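Notas para a apresentação: como cuidamos da célula de duas mãos em Podcombe

Abertura (não ler, contar)

Boa tarde a todos. Começar pela pergunta que me fazem sempre na oficina: "isso dá muito trabalho de manter?" Dá, e eu adoro esse trabalho! Vou falar de uma célula só, a nossa, com dois braços e duas mãos de cinco dedos. Quem tem garra paralela em casa vai reconhecer metade dos problemas.

Bloco 1: a rotina da manhã

A célula liga às 7. Antes de qualquer movimento, alguém passa a mão (literalmente) pelos cabos do punho, do conector até a base, procurando dobra ou capa ressecada. Depois vem a referência das juntas, dedo por dedo, e o polegar sempre por último. Já tentamos o polegar primeiro e ele esbarrava no indicador quando a mão tinha sido desligada fechada.

Contar aqui a história do log: o contador marcava 2.520 fechamentos quando a mão direita começou a chegar atrasada no comando de pinça. Todo mundo apostou em software. Era um tendão frouxo, e a correção foi meia volta no tensor. Desde então a folga dos tendões é medida toda semana e o valor vai para a planilha, mesmo quando está bom.

Bloco 2: limpeza e pontas dos dedos

Álcool isopropílico em pano sem fiapo, nunca borrifado direto na mão. As pontas emborrachadas a gente troca aos pares, polegar e indicador juntos, porque uma ponta nova contra uma gasta muda o alinhamento da pinça e a calibração vai embora. As peças de reposição vêm da Zasden e ficam numa gaveta com etiqueta, até 16 pontas guardadas. Se a gaveta estiver pela metade, pedir mais.

(Se alguém perguntar sobre graxa: só nos redutores do braço. Nos dedos, nada.)

Bloco 3: calibrar primeiro no simulador

Essa é a parte de que mais gosto, então cuidado com o relógio! Depois de trocar tendão ou ponta, a célula real fica parada e a gente roda a tarefa de pratos e cubos no Scanlon, nosso ambiente simulado. Atualizamos o modelo da mão com os limites medidos na bancada e olhamos três coisas: a altura da palma sobre a mesa, a folga entre polegar e dedos e a distância até a borda do prato. 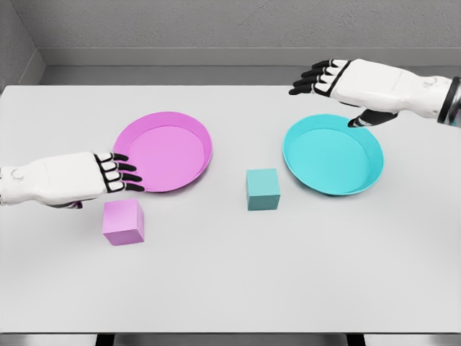
A borda é onde tudo aparece. O prato é raso, a mão chega baixa, e um erro pequeno no zero do punho já vira dedo raspando no rim do prato ou empurrando o prato pela mesa. Com o cubo é mais fácil perdoar, ele é pequeno e maciço e aceita uma pinça meio torta. Por isso insistimos tanto nas aproximações ao prato, com cada mão separada e só depois com as duas juntas.

São 20 repetições por mão. Se uma falhar, volta para a bancada e mede de novo o zero do punho antes de mexer em qualquer ganho do controlador. Parece lento, mas a turma de Pamberg adotou a mesma sequência e também parou de perder tardes ajustando ganho para compensar parafuso solto.

Na célula real, a primeira passada é em velocidade reduzida, sem objetos na mesa, com a mão de alguém no botão de parada. Depois entram os pratos, e os cubos por último.

Fecho

Mostrar a planilha aberta, na aba dos tendões. Oferecer o modelo em branco para quem quiser levar e abrir para perguntas.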